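Hurkow Field Sieve, Model 40

The Hurkow is a hand sieve for excavation teams who must work through much soil in a short season. It is made by Lecomte in Surnunthorpe and comes with 4 mm mesh. A finer mesh can be ordered separately.

Weight: 9 kg with legs
Order number: 437
Delivery: from October, legs packed flat

The mesh is changed with two wing nuts and no tools are needed. Please brush the mesh after each day on site, clay is difficult to remove when it dries.

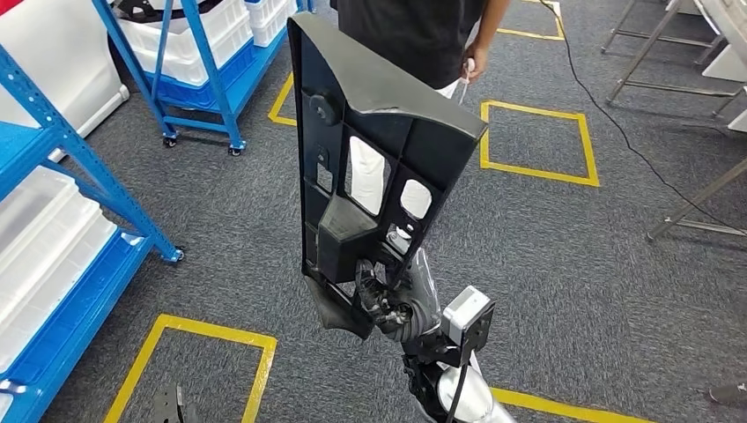 Black plastic part with molded ribs, held upright by a gripper.

For questions on spare mesh, please write to Noémie Delorme.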